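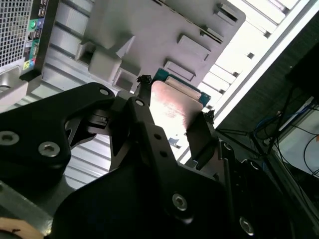

Workshop notes / Finishing and glue

January, started 9:00

Continued the hide glue tests for the chair repair. Yesterday's batch was too thin, so I soaked the new granules overnight in cold water, 2 parts water to one part glue by weight. In the morning they were swollen and soft all the way through, like small pieces of jelly. Chaltu Demissie says she uses less water than this for end grain, and I will try it when the present batch is finished.

The thermostat on the glue pot is not to be trusted. The dial says 60 but my thermometer showed 71 in the glue. Please check with the thermometer every time, and do not leave the pot on during lunch. Glue which was overheated smells sharp and it has lost much of its strength. I threw away one full jar for this reason.

Test joints: beech to beech, planed, no toothing. I rubbed them together by hand and left them without clamps. Two of them slid a little before the glue became stiff. I think the wood was too cold. For the second set I warmed the pieces on the radiator first, and there was more time to move them in place.

Oluf Brøndum asked if we can add urea to make the open time longer. I have read it is possible but I don't know the correct amount. Arnar Gunnlaugsson has maybe the old sheet from Holst, I will ask him.

14:30. Weighed 100 g of dry granules for the next batch and put them in the blue jar, label is on the lid. The Jirnstead order has not come, so we must be careful with what is left.

To do:
new brush, the old one loses hair
break the first set of joints after two days and write down where they fail
return the small scale to Jordan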